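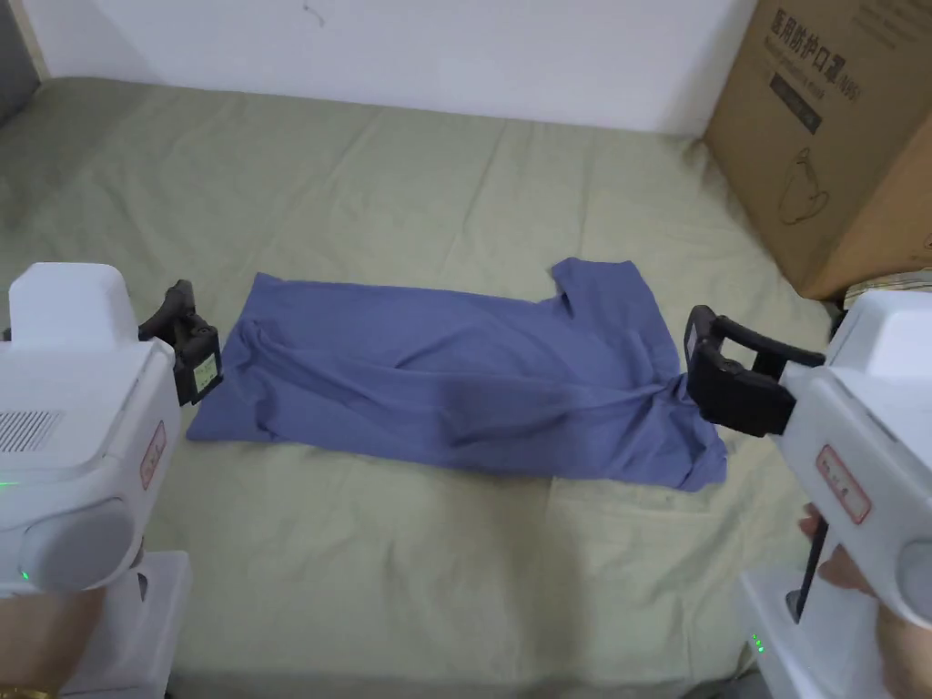

Residents > Household Guides > Clothing and Linens

Preparing Clothing and Bedding for Long-Term Storage

Updated July
By the Allham Household Information Office

This site uses cookies to remember your language and region. By continuing to browse, you accept their use.

Residents of the Prurnen and Nair districts often store clothing and bedding for six months or longer between seasons. Most damage found when the items are unpacked in the fall can be traced to one of four causes: soil left in the fabric, moisture, insects, or light. The steps on this page cover cotton, linen, wool, and common synthetic fabrics. Leather, fur, and garments with glued trim require different treatment and are covered in a separate guide.

Before you begin

Set aside a full day for washing and drying and a second day for folding and packing. Items that are packed in the evening after a morning wash are frequently still damp at the seams, even when the rest of the fabric feels dry.

You will need:

Laundry detergent without added softener
A soft clothes brush
White, undyed cotton sheets or acid-free tissue paper
Lidded storage boxes, or cotton garment bags for hanging items
Labels and a permanent marker
A small humidity gauge, if the storage area is below ground

Step 1. Sort by fiber

Read the care label on each item and sort into three groups: plant fibers such as cotton and linen, animal fibers such as wool and silk, and synthetics. Blended fabrics should be placed with the more delicate of their fibers. A sweater that is part wool is treated as wool.

Remove anything that will not be worn again. The textile collection points at Allham and Nair accept clean, dry clothing in any condition, including single socks and worn towels. Items left beside a full container are treated as refuse and cannot be recovered.

Step 2. Inspect and repair

Examine each garment in daylight. Check the collar, the underarms, the cuffs, and the front below the neckline, where food and drink spills are most common. Many stains that contain sugar, including fruit juice and white wine, are nearly invisible when fresh and turn yellow or brown over several months.

Close small holes and loose hems before washing. The movement of the machine will enlarge an open seam. Empty all pockets and turn them out. Remove pins, badges, and metal clips, which can leave rust marks.

Step 3. Wash

Wash every item that is to be stored, including those worn only once. Body oils and perspiration attract insects and weaken fibers over time.

Cotton and linen may be washed at the warmest temperature shown on the label. Wool and silk should be washed by hand in cool water or taken to a dry cleaner. Synthetics should be washed at a low temperature and removed from the machine promptly.

Do not use starch. Silverfish feed on it, and starched fabric tends to crack along the fold lines. Fabric softener should also be left out, as it leaves a coating that can discolor in storage.

Where the water is hard, run an additional rinse. This applies to most addresses in the Nair district.

Step 4. Dry completely

Line drying is suitable for nearly all cotton and linen. Hang shirts from the hem and dry dark colors in the shade. Wool garments must be dried flat on a towel and turned once.

After drying, leave the items in a ventilated room overnight before folding them. Waistbands, thick seams, and quilted areas hold moisture longest and should be checked by hand. Comforters may need two full days.

Iron only where necessary, and allow each piece to cool before it is folded.

Step 5. Fold for storage

Folding for storage differs from folding for daily use. The purpose is to keep the number of creases low and to avoid sharp ones.

T-shirts and light tops. Lay the garment face down on a clean, flat surface, such as a made bed or a table covered with a sheet. Smooth it from the center outward. Fold each side toward the middle of the back and lay the sleeves flat along the fold. Bring the hem up to the shoulders in one loose fold.

Sweaters. Place a sheet of tissue over the back before folding in the sleeves. Do not hang knitted garments. The weight of the fabric will stretch the shoulders.

Pants. Fold along the existing crease, then once across. Pants without a crease may be rolled.

Sheets and tablecloths. Fold in thirds instead of halves, so that the crease does not fall in the center, where wear is greatest. Linen that will be stored for more than a year should be taken out and refolded along different lines.

Comforters and pillows. Fold loosely. Down filling should not be kept in vacuum bags for a whole season — the filling is crushed and may not recover its loft.

Step 6. Pack

Line each box with a clean cotton sheet. Place the heaviest items at the bottom and the lightest at the top, and stop when the box is comfortably full. The lid should close without pressure.

Cardboard boxes may be used in a dry closet on an upper floor. They should not be used in basements or garages. Lidded plastic boxes are suitable for synthetics and for cotton that is fully dry. Dry-cleaning bags must be removed before storage, since the thin plastic traps moisture and can cling to the fabric.

Cedar blocks and dried lavender may discourage moths but do not kill eggs or larvae. If blocks are used, wrap them in cotton so that the oil does not touch the clothing, and sand them lightly each season. Mothballs must be used only as the package directs, in a sealed container, and never in rooms where people sleep.

Label each box on the short side with its contents, the size, and the month of packing.

Step 7. Choose the storage area

A suitable area is cool, dark, and dry, with an even temperature. Interior closets and the space beneath a bed are generally satisfactory. Attics become very hot in summer and are not recommended for wool, silk, or anything with elastic.

Keep boxes off concrete floors and a hand's width away from outside walls. If the humidity gauge stays above 60 percent for more than a few days, move the boxes or run a dehumidifier.

Checking during the season

Open each box once, about halfway through the storage period. Look for small holes, fine webbing, or a sandy residue in the folds. If insects are found in one box, remove it from the area, wash or dry clean the contents, and inspect the boxes stored beside it. Vacuum the shelf or floor before returning anything, and empty the vacuum outdoors.

A musty odor without visible mold can usually be removed by airing the items outside in the shade for an afternoon. Items with visible mold should be brushed off outdoors and washed separately.

Taking items out of storage

Unpack one week before the items are needed. Hang or lay them in a ventilated room, and steam out light creases. Bedding used by infants or by persons with allergies should be washed again before use.

Printed copies of this guide are available at the Allham and Prurnen service counters in English and Spanish. Large-print copies may be requested at either counter and are normally ready within two weeks.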